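Parallel gripper dropping cables after pad change, cable sorting cell

Posted in: End effectors and tooling

smanole
Cell 2 at Histonthorpe, parallel linkage gripper, ridged black finger pads, picking short cables off a white bench top.

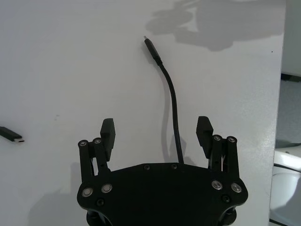 Pads were replaced at the October service. Old pads had 3000 hours on them. Since the swap I'm getting drops on thin cord, nearly always when the pick point is down the cord instead of on the plug body. Grip force setting is unchanged. Open and close limits re-taught after the swap. Pivot screws checked, no play that I can feel by hand. Anyone seen this with new ridged pads?

pevgate_tech
Did you re-teach with the pads touching each other or on a gauge? If the closed position was set on a gauge block you can end up with a gap at the tips that a thick plug hides and a thin cord doesn't.

smanole
On a gauge. The Fitzsimmons sheet says to.

R Kowalczyk
The sheet was written for the flat pads. With ridged pads the zero has to be taken face to face at low force, otherwise you are measuring ridge peaks against a hard block and the two sides never mesh. We went through this at Cemmont. Sebastian, send me your closed position count and I'll compare.

smanole
124 at close.

R Kowalczyk
Too high for that pad. Re-zero face to face and see what you get.

drillpress_dan
Disagree that it's the zero. Ridges running across the finger do very little for a cord lying parallel to the finger. Turn the wrist 90 degrees and grip it side on, or go back to flat urethane. I pulled all the ridged ones off our line.

R Kowalczyk
Flat urethane glazes over. Ours needed cleaning every 500 cycles to hold the same pull-out force. And if the cord runs up the finger, horizontal ridges are across the cord, so they are the right way round for a pull along its length.

drillpress_dan
Only if it stays in line. A cord with any curve in it rolls as the pads close and one side touches first. Then it's on the ridge tips and out it goes.

pevgate_tech
You're both describing a centring problem. If the cord is nearer one finger at the start, that finger pushes it across the bench before the other one arrives. Slow the last part of the close and it settles. Costs a bit of cycle time.

smanole
Re-zeroed face to face as per Rochelle. Count came down and the thin cord holds on a hand tug. Have also halved the closing speed for the last part of travel. Will run it through the night shift before I change anything else.

drillpress_dan
Two changes at once, so you won't know which one did it.

smanole
Fair. Will put the speed back tomorrow and log drops separately.

R Kowalczyk
While it's stopped, put a driver on the body plate screws as well. Ours had backed off at the lower corners and the whole head had a slight rock to it. Threadlocker, medium grade, and paint-mark them so the next tech can see if they've moved.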